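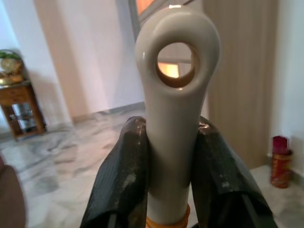

A reader wrote in after the June draft that rule sheets for home robots are all about the arm and never about the broom, and could we please fix it before the next one goes out. Fair. Half of what went wrong for us last year was a tool problem. Handle slipped, handle swung, handle got left across a doorway. So the revised sheet has a tools section now and it comes first.

Gallery is below. Short lines, had to get these up fast, the full wording is in Vondus sheet 2751. Floor sweeping only. Kitchen and laundry get their own page when we get to them.

Quick background for new people. Vondus is the practice group, we write the house rules that our member crews work to. Jutgate runs the training floor. Stesitard is the checklist you fill in before and after each session. The sheet tells you what to do, the Stesitard is where you sign that you did it. People mix the two up constantly and then send us the wrong one.

HOLDING A TOOL

Check the grip before the tool goes anywhere. Close the fingers, hold still, look at it, then move. If the handle turns in the fingers during the hold, open up and start over. No squeezing harder to save a bad grip — set it down and pick it up again.

Long handles count as part of the robot. Whatever clear space you keep around the arm, keep it around the far end of the stick too. Our number is 50 cm to any person and it's measured from the tip of the tool, not from the wrist. Crews that measured from the wrist are asked to re-do there floor marks.

No tape on handles unless it's written down. No home made sleeves, no rubber bands.

TWO HANDS, TWO TOOLS

Long handle in one gripper, dustpan in the other, dirt still on the marble to the right. Stairs at the back, so the stairs rule applies as well (see further down). 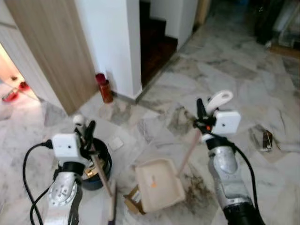

The rule with two tools is one moves, one waits. Pan goes to the floor and stays there, then the other arm does the sweeping. Both arms moving in the same patch of floor only after the crew has signed off the single moves on that same floor type. Tile sign-off does not carry over to wood. Carpet is out completely for now.

Cables. Check the slack with both arms at full reach before the start, not at rest. At rest everything looks fine. A loop that can catch a handle end gets clipped back. Stesitard line 4, and yes it gets skipped, we see it blank all the time.

Operator stays where they can see both tool heads. If you have to lean to see one, pause the run and change where you stand. Pausing costs nothing. The older sheet said "where practical" and we took that out.

Stop button in the hand or clipped on the body. On the table is not in the hand.

STAIRS AND DOORS

Stairs going up get treated the same as stairs going down. A handle can catch on the bottom tread and push the whole arm back. Mark your line on the floor, robot stays on its side of it. Painter's tape is fine, take it up after.

Doors either fully open or fully closed before you start. Half open doors move. Anybody in the next room gets told before the run and told again when it's over. Lots of crews do the first and forget the second, and then you have a person waiting in a bedroom wondering if they can come out.

Shoes, bottles, candles, cans, anything loose at floor level belongs on the floor list. You either move it or you list it. Don't leave it to the robot to work out. And if the household says leave it where it is, then leave it where it is and list it, their house.

WHAT GETS SWEPT AND WHAT DOESN'T

Bin close by, cardboard on the floor, a handle in each gripper. A good one for talking about sorting, so it went in.

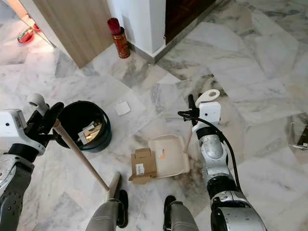

Sweeping rule is loose dry dirt only. Broken glass, liquid, anything hot, anything with a battery in it, a person picks that up and the run waits. Small metal things too. A coin or a lighter goes to the household, never the bin. Same for jewelry obviously.

Paper is the hard one. A page with print on it might be trash and might be somebody's tax letter. Our rule is printed paper on the floor gets set aside and the household is asked once at the end. Not every time, once. Asking over and over drives people nuts and they start saying yes to everything, which defeats the point. Labels with a name or address on them are private — don't read them out on a recording, and blur before sharing.

Cardboard gets moved by hand before the run or it gets swept around. Don't sweep onto it. Slides on smooth floor and takes the dirt with it.

Put-down rule. When the arms go idle the tools go down flat or in the holder. We allow 90 seconds of idle with a tool in the grip, after that it comes out. Lukoševičius crew asked for longer and we talked about it at length. Stays at 90 for this edition, bring it up again at the next review if you still feel strongly.

Feet and legs. Legged units don't step over a tool. Walk round or stop and have it moved. Simple rule, most argued about rule on the sheet.

RECORDING

Wrist cameras see alot more of a home than people expect. Before the first run the household gets to look at sample footage from every camera on the unit, wrist ones included, on a real screen and at full size. Then they sign. If they sign before looking it doesn't count.

Keep the footage only as long as the form says. Faces, mail, family photos, screens, medicine labels all come out before anything leaves the crew. Utility panels and locks as well if the angle is clear enough to be useful to somebody. When you're not sure, take it out.

Last time round we went through 576 sessions for the review and the recording part of the checklist was the one most often filled in afterward from memory. Please don't. Fill it in at the house. Stand in the hallway for two minutes and do it, then pack up.

WRIST MOVES

Fingers low on the stem, one each side. Fast turns of the wrist with a tool in hand are the last thing a new crew should be trying. Slow speed until the Stesitard has been clean for the whole training block. Jutgate will tell you when that is, don't decide it yourselves. 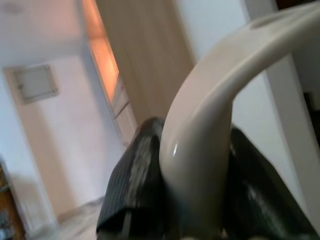 Can a crew use its own broom and dustpan instead of the household's?

Either is fine so long as it's on the tool list with the grip check done on that exact item. A new broom of the same make is still a new item and gets its own check. The household's own tools go back where they were found, clean.

Few last bits. The old tools appendix is withdrawn, bin it. Printed copies of 2751 are at the Jutgate front desk, ask for the one with the tools section up front. Corrections to this page go to the address below, and put the section name in the subject line or it gets lost in the pile. Translations are not ready yet. More pictures when the kitchen page is up.

Last updated: 9/21/19

This site uses cookies to remember your settings. By continuing to browse you agree to our use of cookies. OK | Read more

Contact | © Vondus Practice Group, all rights reserved | Back to top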